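Pumholm open day - teaching grippers, reviewed

Gromow Teaching Grippers (pair), tried at the Pumholm open day, July 2025
Verdict: good hands, annoying cable, would go again

Writing this on the train so forgive the state of it. Went up to Pumholm for the open day mainly because I wanted a proper go with the Gromow hand-held grippers. We've been talking about getting a pair at work since spring and all I'd had to go on was the brochure. The brochure is useless. Lots of people in white coats smiling at a pepper.

Getting in. Register at the desk, sticker, coat on a hook, then a safety talk that went on a bit. Irena Wysocka ran the talk and she was fine, quick, took questions. Coffee was free, biscuits had gone by the time I got there. Parking is a pain so come by train, 14 minutes walk from the station and most of it uphill.

They split us into groups of 4. Mine was me, a couple who run a packing business, and a student who had clearly done this before and was better than all of us.

What you get for the money. Two grippers, left and right, the cable, a carry case, a wrist loop for each. Price on the card was £1,120 for the pair, which I'd call steep but not mad. There's a software licence on top and I couldn't get a straight answer on what that costs in year two. Asked twice. Vy Cù on the sales table took my email and said she'd send it over. We'll see.

Weight is 386 grams each, says the sheet. Feels like more after ten minutes, feels like a lot more after twenty. You hold them out in front of you the whole time, elbows off your sides, and it goes straight into the forearm. If you've done any decorating you'll know the ache.

Grip. Good. Better than I expected really. My hands are on the small side and I could get my fingers right round the handle, thumb had somewhere to go. The chap from the packing business has hands like shovels and he managed too. Squeeze is smooth, no notchy feeling, springs back on its own. I'd have liked a bit more bite at the very end of the travel, with soft things you can't quite tell when you've got hold of them.

Fingers. Long, black, open nice and wide. Fine for jars and boxes. Not so clever with anything flat on the table, I chased a teaspoon round for ages and gave up. Intan Goh, who was looking after our table, showed me a trick where you tip it up with one gripper and take it with the other. Worked for her. Didn't work for me.

The demo itself. Nhi Lục did the first run so we could see the pace they want, which is slow. Much slower than you'd think. You move like you're underwater, pause, then the next bit. No snatching. No reaching across yourself. If you muck it up you put everything back and start again, they dont patch it. She did the same little job over and over and never looked bored, I was fidgeting by the third.

Bays are laid out with tape on the carpet and curtains either side so you're not looking at next door. I liked that. Noise still carries though and the bay beside us had a laugher.

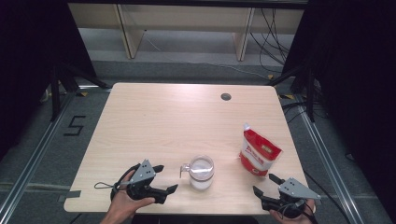 Then the cable. My main gripe. It comes off the back of the right hand one and it's always somewhere you don't want it. I caught it with my knee, then my sleeve. Clip it to your belt, says Intan. Fine, but then you can't turn round. A wireless set is "being looked at" for August, which I've heard before from other firms so I'm not holding my breath.

Also tried the Cetamel pair on the far side of the hall, for comparison. Lighter, cheaper looking, and the handles get slippy. Would not swap. Huanca had a stand as well but the queue was silly and I had a train to think of.

Software I can only half review. You see your run played back on a screen with the opening of each hand drawn as a line along the bottom, and that was quite useful, I could see exactly where I'd wobbled. Start and stop is a foot pedal. Simple. Loading took an age between goes but it was show day wifi so I'll let them off.

Good: comfy, smooth, feels well made, staff know thier stuff
Bad: cable, teaspoons, vague about the licence, arm ache

Gladys Quintero gave a short talk at the end on how they train new people up and it was the best bit of the day, should have been first. Half the room had left by then. She said most beginners squeeze too hard and look at their hands when they should be looking at the thing. Guilty.

Would I buy? Probably yes, if the licence is sensible. Will update when I hear from Vy.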